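Keeping Visitors and Wallabies Happy: A Term Project at Fiore Wildlife Park

Course project report, Animal Behavior and Welfare

Why we picked this topic

I have loved zoos since I was small enough to be carried through them, so when our class was told to choose a place where people and animals share space, I had my hand up before the sentence was over. Fiore Wildlife Park has a walk-through yard with Bennett's wallabies in it. Visitors come in through a double gate, follow a gravel path, and leave at the other end. There is no glass and no moat, just a low rope on each side of the path. The wallabies can cross the path any time they like, and they do!

My question was simple. Does what visitors do on the path change where the wallabies choose to rest? The keepers had a strong feeling that it did, and they had already tried a few things (new signs, a longer rope, a bench moved from one side to the other), but there were no written records to compare. I wanted to make some.

How the yard is laid out

The yard is shaped a bit like a kidney bean. The path curves along the inside of the bean, so the far side is always the quiet side. I split my map into 5 zones. Zone 1 is the strip right beside the path. Zones 2 and 3 are open grass, Zone 4 is the shade under the pines, and Zone 5 is the back bank, where the ground rises and the visitors can barely see. The feeding station is in Zone 3, which turned out to matter a lot more than I had planned for.

Esmaeil Hassanpour, the senior keeper in the hoofstock and marsupial section, walked the whole yard with me on my first morning. He pointed out the worn places in the grass where the animals lie down again and again. He called them "forms," which is also the word people use for hares, and once I knew what to look for I saw them everywhere. It was one of my favorite hours of the whole project.

Collecting the data

I used scan sampling. Every ten minutes I marked the zone of each wallaby I could see and wrote one letter for what it was doing: R for resting, F for feeding, M for moving, G for grooming, and A for alert, meaning head up and ears turned toward something. Next to that I wrote what the visitors on the path were up to. I used four labels: quiet, talking, loud, and reaching. Reaching meant any arm or object over the rope.

I started in September, when school groups were just beginning to come, and by the end I had 600 usable entries. One entry is one animal at one scan. I threw out scans when the keepers were inside the yard, and also the ones from a windy afternoon when the whole mob was jumpy before a single visitor had come through.

My sheets were on paper at first. Paper is great in drizzle if you have a good clipboard, and terrible when you have to type it all up later. Hongjun Du, my project partner, built our spreadsheet so that the zone and behavior letters came from drop-down menus, and my typing errors went way down after that. He also wrote the formulas for the zone totals. We did the typing in the library in the evenings, usually with the map spread out between us.

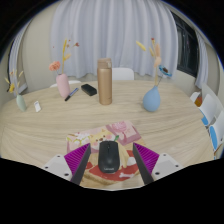

Black Lenovo mouse on a cartoon mouse pad
Round light-wood table with vases and a thermos

What we found

On quiet scans the wallabies used the whole yard, including Zone 1. Some of them rested right next to the rope with people walking by at arm's length, and they did not even lift their heads. When the visitors were only talking, the pattern hardly changed. This surprised me, and I think it is great news for families who worry that they have to whisper.

Loud scans looked different. Alert postures went up, and resting in Zone 1 nearly stopped. The animals did not bolt. They mostly stood, listened, and then moved a zone or two back, often into the pines. Reaching had the strongest effect of all. After a reaching scan, 70 percent of the animals that had been in Zone 1 were gone from it by the next scan. Most went to Zone 4 or Zone 5 and stayed there until the path had been calm for a good while.

Food bent all of these patterns. When the station in Zone 3 was freshly filled, the wallabies put up with far more noise than at other times. So a yard full of eating wallabies does not tell you that everyone is relaxed, and I would be careful about reading too much into the scans right after a feed. Hongjun made one version of the chart with those scans and one without them. The loud and reaching results hold up in both, but they are clearer in the version without.

Watching the visitors

I had expected the rope-reaching to come mostly from kids. Plenty of it did, but adults holding out leaves or snacks were a regular part of the sheets too. Throwing things was rare. I saw 2 cases, both of them small pine cones tossed to make a resting animal hop. Neither one hit a wallaby. In both cases the animal got up and left, and other people on the path spoke up right away, which I was so glad to see.

The talks helped a lot. On mornings when a guide stood at the gate and explained the forms in the grass, people got interested in spotting them. They bent down, they pointed, they asked each other questions, and there was much less reaching. I would love to test this properly, with talk days and no-talk days picked ahead of time.

Problems with the study

I could not tell every wallaby apart. A few have torn ears or a pale patch, and the rest look very much alike from across a yard. That means one bold animal may be in my Zone 1 numbers over and over. I also did all the scans alone, so there is no second observer to check my idea of "loud" against. Zone 5 is hard to see from the path, and I probably missed animals lying flat behind the bank.

Ideas for the park

Move the feeding station from Zone 3 toward the pines, so the animals are not drawn close to the path at the busiest time. Put a sign about the forms at the first gate, with a drawing of one. Keep the guide talks in the morning and add one after lunch, when my sheets show the most reaching.

Esmaeil has already asked for a copy of the zone map, and he wants to keep the scans going through the winter with the keepers' own sheets. I have offered to come back in the spring, when there should be joeys looking out of pouches, and do another round from the same spot on the path.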